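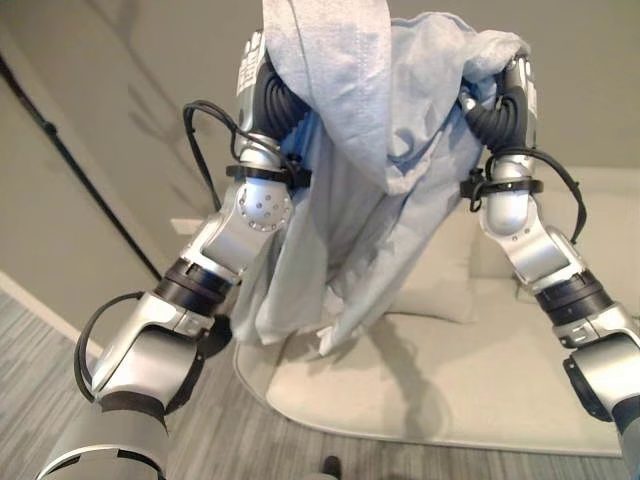

Vostisbridge Film Forum > General Chat > Intervals: bring them back or let them rest?

tealady_59
Went to the Regent last night for the new Grulum. Three hours and ten minutes, no interval, and a seat that was designed for somebody with one hip. By the time the brother came back from the sea I couldn't have told you whose brother he was. All I could think about was the stairs down to the Ladies.

When I was small every long film had a break. Lights up, choc ice, a word with the neighbours, lights down. Could we have that again please? I'd pay extra.

Marrowbone
No.

Marrowbone
Sorry, that was a bit short. No, thank you.

A film is cut to run in one go. If the director wanted you to stop and think about ice cream he'd have put some ice cream in it. I saw Grulum twice and the last hour only works if you've been sat there getting as fed up as the lighthouse people are.

tealady_59
I was easily as fed up as the lighthouse people. I'd say I had the edge on them.

pelmet
Grew up on Hindi films with my gran and they are built around the interval. There's a proper cliffhanger just before it, everyone piles out arguing, and the samosas are half the ticket price again. Then the second half is often a different film altogether, usually with more rain. Works a treat. So it isn't some crime against cinema, it's just a habit we dropped over here.

Marrowbone
Those are written for it though. Grulum isn't. You'd have some poor lad in the box picking a spot at random, probably in the middle of the funeral.

Ustyna Palamarchuk
Hello, I used to be the poor lad in the box. Eleven years at the old Bikmont, until it became flats.

We never picked at random. With a long print you had the reel changes to go by, and I'd watch the thing through the afternoon before and choose the one that did least harm. Most long films have a spot where somebody gets on a train. You stop there. When they come back from the foyer the person gets off the train and it all looks very natural.

The trouble was getting people back in. We allowed fifteen minutes and it was always twenty-two or so by the time the last of the pensioners' club had finished in the queue. I started anyway once and had a letter about it.

tealady_59
Ustyna! I used to go to the Bikmont! Was it you that ran the second half of the Sugawara film first?

Ustyna Palamarchuk
It was not. That was the relief man, and I'd like it known that only 2 people complained. Several said it was his best work.

Marrowbone
Which Sugawara? If it's the one with the orchard I can see how you'd not notice.

Ustyna Palamarchuk
The one with the orchard.

gusset_king
The answer is obvious and it's drink less before you go in. I haven't left a film since January and I've sat through some stinkers. People turn up with a bucket of cola the size of a dustbin and then they're amazed.

pelmet
You'll be 70 one day gusset.

gusset_king
I'm 71.

pelmet
Fair enough. Teach us.

gusset_king
Nothing after four o'clock except a boiled sweet.

Marrowbone
There's a money side to it as well. An interval on a three hour film means you lose your late showing, and the Regent has only got the two screens. They'd need to sell a lot of choc ices. And I don't want the lights going up, I don't want to see who else is in there. Last time it was my dentist.

tealady_59
The late showing of Grulum had four people in it, my nephew was one and he was asleep. I don't think they'd miss it. Anyway they could do it as a special, one afternoon a week with an interval for those who like it and the rest of the week you lot can suffer.

Ustyna Palamarchuk
That's what we did in the end, for the big ones. The afternoon had the break and the evening went straight through. The afternoons sold better, for what it's worth, although the pie shop next door may have had something to do with it.

You do need the distributor to say yes these days. Some of them are very strict and some don't reply to emails, and I'll leave you to work out how the second sort gets treated.

Marrowbone
I'd put up with that. One afternoon. As long as it's on the listing, so I can avoid it.

pelmet
Has anyone asked the Regent? The manager does read this forum, she told me off on here about the blanket.

tealady_59
What blanket?

pelmet
Different thread. It ran to nine pages.

tealady_59
I've written them a note and put it through the door, as the website form kept telling me my message was over 3000 characters. It wasn't far over. I've suggested the break should come when the mother gets on the ferry, with Ustyna's train rule in mind.

Marrowbone
The ferry is the best cut in the entire film. She steps on and it's straight to the horse. You can't put an interval there.

Ustyna Palamarchuk
Ferry's where I'd have stopped it.

Marrowbone
I'm going to go and lie down.

gusset_king
What horse? I don't remember a horse.

pelmet
Thought you never left a film, gusset?

gusset_king
I didn't leave. I was unwrapping a sweet.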